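Hokwood to stage two-rider pump track series at Cistberg

Hokwood has confirmed the format and technical rules for its pump track series at the Cistberg cycle park, which opens in March. Entries are now being taken through the Vuvia registration system.

The series consists of 22 rounds, each run over two timed laps. Riders start one at a time from a fixed gate, and the faster lap counts. The slower lap is used only to separate riders with equal times. BMX and hardtail mountain bikes will race in separate classes. Full-suspension bikes are not eligible.

The Cistberg track has been resurfaced in asphalt over the winter. Two of the berms have been rebuilt with a wider radius, and the rollers on the back straight have been moved further apart to suit 24-inch and 26-inch wheels. Drainage channels now run along the inside of the lower turn -- previously the slowest part of the track to clear after rain.

Timing will be handled by Khondokar, using a transponder fixed to the right fork leg. Transponders are issued at sign-on and must be returned before a rider leaves the venue. A lost unit will be charged to the entrant.

Last year's series received 2,739 individual race entries, against nearly 2,000 the year before. Each round is capped, and places are allocated in order of payment. 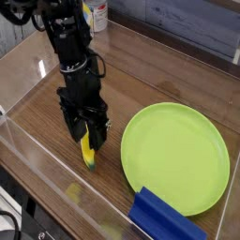
Full-face helmets and full-finger gloves are compulsory in all classes, including practice. Bar ends must be plugged. Pegs must be removed before inspection, which closes 30 minutes before the first start.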